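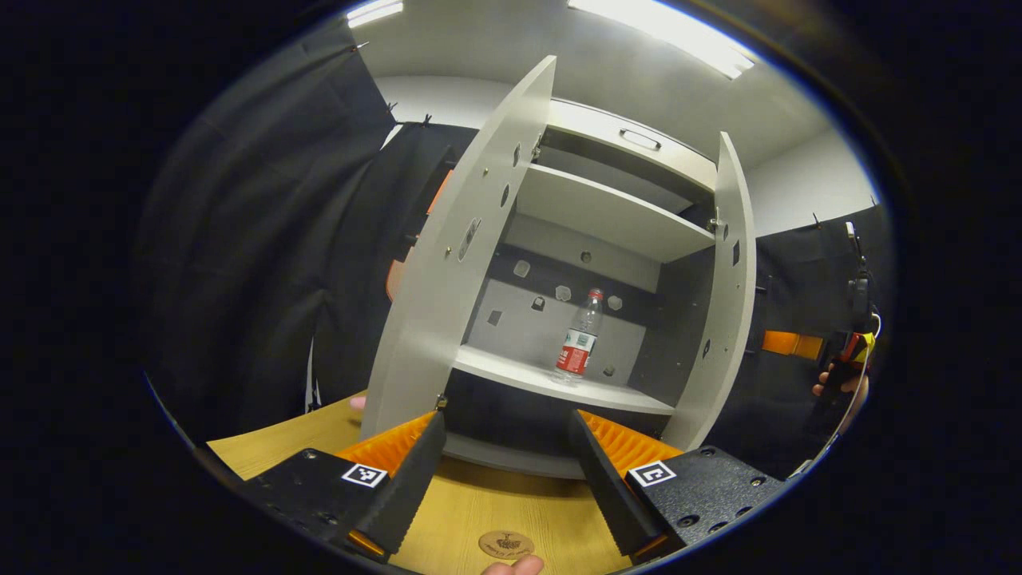
Most advice on small two-door cabinets starts with what to buy for them. Drawer inserts, risers, stick-on hooks, a label maker. I've tried a fair amount of it and I'm not convinced any of it beats an hour with a tape measure and a screwdriver. Take a light gray cabinet that sits on a tabletop, with a shelf across the middle and little holes all over the inside of the doors. Stand one water bottle on that middle shelf and you learn more than the catalog tells you, namely what fits upright and how dark it gets down below.

What follows is how I set up a cabinet like this. It takes me an evening, mostly because I stop to argue with the instructions.

What you need

Tape measure
Screwdriver that fits the screws you have
Pencil and masking tape
A water bottle, full, with the cap on tight
A damp cloth

Step 1. Empty it and open both doors all the way

If a door swings back on its own, check that the table is level before you blame the hinge. I once spent half a morning adjusting hinges on a Braveck cabinet when the problem was a folded napkin under one table leg.

Step 2. Do the bottle test

Put the full bottle where you think you'll want it. Close the doors slowly. If they touch the cap or the side of the bottle, you've found your depth limit. Now try the same thing on every other level. Write the numbers on masking tape and stick it inside the door. The Purnico leaflet I have gives a shelf height of 203 mm. Mine measured 3 less, and that was enough to keep a bottle out.

Step 3. Tighten what's there

Go over the screws in the doors and the hinge brackets. Snug is fine. In soft board, one turn too many strips the hole and then you're filling it with toothpicks and glue.

Step 4. Leave the holes alone for a week

Mounting holes make people want to mount things. Every rack on a door has to go somewhere when the door shuts, and usually that's straight into whatever is on the shelf. Américo Valente, who talked me into my first door rack, still says I hung it wrong. Maybe so. I took it down after 7 days and haven't missed it.

Same goes for openings in a back panel. Sellers like to call them ventilation or cable management. If you have a cable, fine, run it through. I wouldn't count on a few cutouts to dry out a damp cloth.

Step 5. Fill it from the middle

Things you reach for daily go on the middle shelf. The bottom gets whatever you can recognize by feel — it's shadowy down there even with the doors open. Spare bags work well. Small screws don't. Keep the top for flat, light things.

Step 6. Check it again in April

Or whenever a month has passed. Anything you haven't touched can go somewhere else.

About load ratings: a Hämäläinen box I saw claimed 3000 door openings, and Troltham prints no number at all. I can't say either one told me much. Press on the middle of the shelf with your hand. If it bows, put less on it.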